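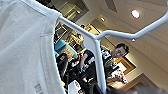
*A gray shirt on a white hanger, the way a robot's wrist camera sees it. The shirt takes up a lot of room.*

# Who Looks After the Shirt Robot?

You may have heard that robots will soon do all the laundry. Grown-ups have been saying so for a long time, and there is probably still a heap of clothes in your house. So let's be a little careful about big promises and look at one robot and the work it takes to keep it going.

The robot is called Udow. It is an arm bolted to a heavy stand, in a workshop in Sernside. Its job is to pick up a hanger with a shirt on it and move the hanger to a rail. When the video of Udow came out, people wrote that it "does laundry." It doesn't wash, dry, fold or find the missing sock. It moves hangers.

That is still hard for a machine, and somebody has to look after it. In Sernside that somebody is Evdokia Koutsoukos.

## What does the robot see?

Udow has a small camera on its wrist, close to the gripper. (A gripper is the part that opens and closes, like your thumb and finger.) When the arm tips over, the camera tips over too, and the whole room leans.

Look at the picture again. The ceiling slants. The hanger's arm runs off to the side. There is a man in a black t-shirt standing behind the hanger, and part of him is hidden by it. You can sort all of this out in a blink. You know that rooms don't really lean and that people have legs even when something is in the way.

A robot doesn't know any of that unless its program can work it out from the picture. People like to say a robot "sees" the way we do. Be suspicious of that word. The camera collects light and turns it into numbers. The program then makes a guess: this patch is hanger, that patch is shirt. Sometimes the guess is wrong. A white hanger beside a pale shirt is a mean trick to play on a program, and a bright ceiling light doesn't help.

## Setting up in the morning

A robot arm can't just be switched on and left. Evdokia's list for Udow looks like this:

1. Walk around the stand and check that nothing is leaning on it.
2. Look along the cables for bends, cracks or rubbed places.
3. Wipe the camera lens with a soft, clean cloth.
4. Press the emergency stop button and make sure the arm will not start.
5. Let the button out again and send the arm to its "home" position.
6. Open and close the gripper 20 times with nothing in it.
7. Try one hanger, slowly.

Step 4 is the one visitors ask about. Why test the stop button every single morning if it worked yesterday? "Because yesterday is over," Evdokia says. She has no other answer and she doesn't think she needs one.

Step 6 looks silly. The gripper goes click, click, click at the empty air. She is listening. A gripper in good shape makes the same sound each time. If one click is late or scratchy, she takes the fingers off and looks inside before any shirt gets near them.

## Teaching the camera where the hand is

Suppose somebody moved your eyes a tiny bit to the left while you were asleep. You would reach for your toast and miss. After a while your brain would get used to it.

Udow has the same problem when its camera gets bumped, and it doesn't get used to it by itself. It keeps missing in exactly the same way, very politely, all day.

The fix is called **calibration** (say it *kal-uh-BRAY-shun*). Evdokia sets a flat board with a pattern of black and white squares on a table. The arm looks at the board from one spot, then moves and looks from another spot, and keeps going until it has 36 pictures. A computer compares them all and works out where the camera sits on the wrist.

The company that sold the camera mount, Hijazi, says the job is "automatic." It is a bit automatic. Evdokia puts out the board, checks that the lamps aren't making a shiny patch on it, tightens the screws, throws out blurry pictures and then tests the answer with a real hanger. That seems like quite a lot of person for something automatic.

## Why shirts are so much trouble

A brick is always the same shape. A shirt never is. Pick it up and it sags, and if you swing it, the sleeves go somewhere new. It can also block the camera. A camera on the wrist is very near whatever the gripper is holding, so one ordinary shirt can cover a big part of the view.

There are ways around this. You can:

- move the arm more slowly, so the cloth swings less
- add a second camera that watches from farther off
- tilt the wrist so the camera peeks past the cloth

Each of these has a catch. Slow is slow. A second camera is one more lens to wipe and one more thing to calibrate. Tilting the wrist works well with some shirts and badly with others, and big sweatshirts are the worst.

## The week the gripper got lazy

In March, Udow started dropping hangers. It didn't drop all of them, which would have made the problem easier to find. Evdokia ran a test of 200 pickups and wrote down every miss. There were 47.

The first idea was that the program had gone wrong. Someone from Pladmont, the company that makes the software, wanted to send a new version that same day. Evdokia asked them to wait. She had changed nothing in the program, so why would it suddenly forget how to hold a hanger?

She looked at the rubber pads on the gripper's fingers. They were shiny. Fresh pads feel a bit like a pencil eraser, and these felt like a plastic spoon. She also found lint, the gray fluff that comes off clothes, packed in behind one of them. With lint behind it, the pad couldn't sit flat.

Her repair went like this. First she turned off the power and locked the switch, so that no one could turn it on while her hands were in there. She took out the screws and put them in a jar lid. She cleaned the fluff away with a dry brush, fitted new pads and put the screws back. Then came the gripper clicks, then one slow hanger, then the whole test over again.

The misses went way down. They didn't go to zero, and she wrote that in the logbook too. A plastic hanger is smooth, and sometimes it slips even out of *your* hand.

After that, "check behind the pads" went on the list for the end of each day.

## Questions to ask about a robot video

Next time somebody shows you a video of a robot doing chores, try asking:

- Is the video speeded up? Watch any people or clocks in it.
- How many tries did it take before they got this one?
- Is someone off to the side steering it with a controller?
- Who put the hanger exactly there?
- What happens with a different shirt?

A steered robot isn't cheating, as long as they tell you. Lots of robots are steered by people while they are learning a job. But "a person moved it" and "it did it alone" are very different stories, and videos can be fuzzy about which one you're getting.

## Try it yourself

You need a hanger, a t-shirt, a cardboard tube and a rail or a doorknob. Ask a grown-up first if the rail is high.

Close one eye and look through the tube with the other. Keep the tube pressed near your wrist, so it points wherever your hand points. (You'll have to bend over a bit.) Now pick up the hanger with just your thumb and one finger and hang it up. Go slowly and don't walk around while you do it!

Then try it with a bigger shirt.

## Words to know

**Gripper** - the part of a robot arm that holds things.

**Calibration** - measuring a machine carefully so that its parts agree about where things are.

**Emergency stop** - a big button that makes the machine stop moving.

**Lint** - fluff from cloth. It gets into everything, including robots.

**Logbook** - where you write down what you did to the machine, even the parts that didn't work.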